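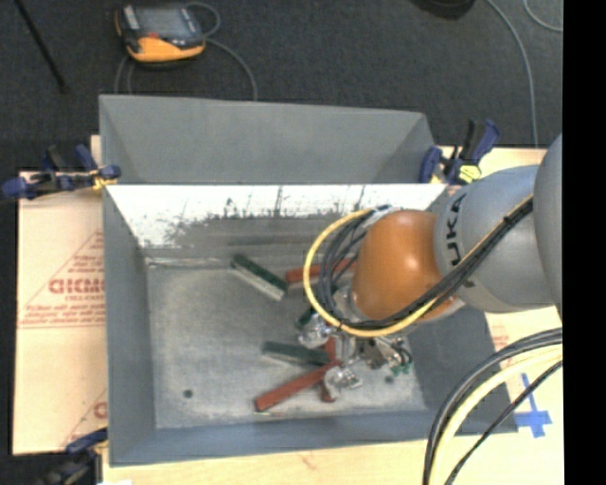 1/ Learning to bake rye bread in my second winter in Canada. A small thread, with my mistakes included.

2/ My starter came from Upendo Tanui, who lives two floors under me. She gave me 50 grams in a jam jar and told me to feed it every evening. I forgot on the second evening. It forgave me.

3/ In Gurnby there is one shop, Hladun, which sells dark rye flour by weight. The flour at the supermarket was finer and my dough became like glue. I don't say it is bad flour, only that I could not manage it.

4/ My first four loaves were heavy and sour in the wrong way. The colour was nice. My neighbours were very polite about the flavour.

5/ What changed it for me was patience with the second rise. My kitchen is cold in March, so now I leave the dough for 5 hours near the radiator, under a damp cloth.

6/ I also stopped cutting the bread while it is warm. This is difficult when the whole apartment smells like that. Next morning the slices are clean and the middle is not sticky any more.

7/ A question for people who bake more than me: do you put caraway inside the dough or only on the top? My grandmother did both, but she never wrote anything down.

8/ In August I will try it with honey from the Esano market, if they have the dark one again. Until then, plain rye with too much butter.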